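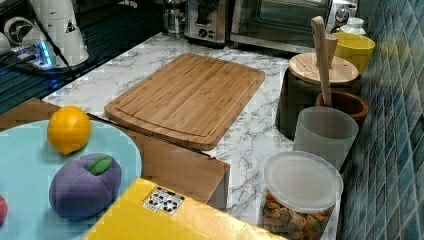

Golshifteh Abbasi wrote to me after my last post that I should stop translating my grandmother's recipes and just cook them, and that a "handful" will never become a number however long I stare at it. I have read her comment many times. Maybe she is right, but I am stubborn and I want to finish the notebook.

For the new readers: my grandmother left a notebook of recipes in Persian, and since July I am putting them into English for my cousins in Lorklow, who speak it a little but cannot read it. I have done 30 pages. My uncle Keyvan reads each one on the phone with me and we argue.

The biggest trouble is her verbs. She has one word for frying onions until they are soft and another for when they are almost too dark, and in English I must write a whole sentence. Also she never gives a time. "Until the smell comes," she writes. Which smell? My uncle says I will know it. 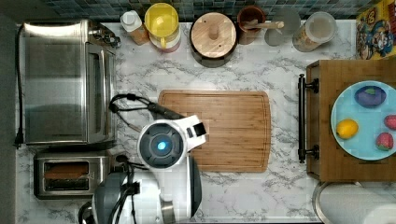
What I decided about measures

I keep her words first and put my own number after it in brackets. So for the lentil rice it says "one tea glass of lentils (2/3 cup)". Her tea glass was small, we still have 4 of them, and I filled one with water and poured it in a measuring cup.

For salt I give no number. I tried, and the rice of page 12 came out like the sea. 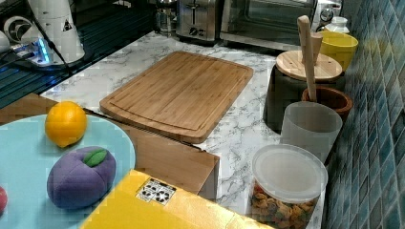
Then there are the notes on the margins, which have no connection with food. A bus fare, the name of a tailor, a complaint about the neighbor's radio. Keyvan wants to leave them out. I would like to keep them all, in small letters, because when I read them I hear her voice more than in the recipes. If you have translated something from your family, please write to me how you did with such notes. Next is the quince stew, and there is a word in it that neither of us can read.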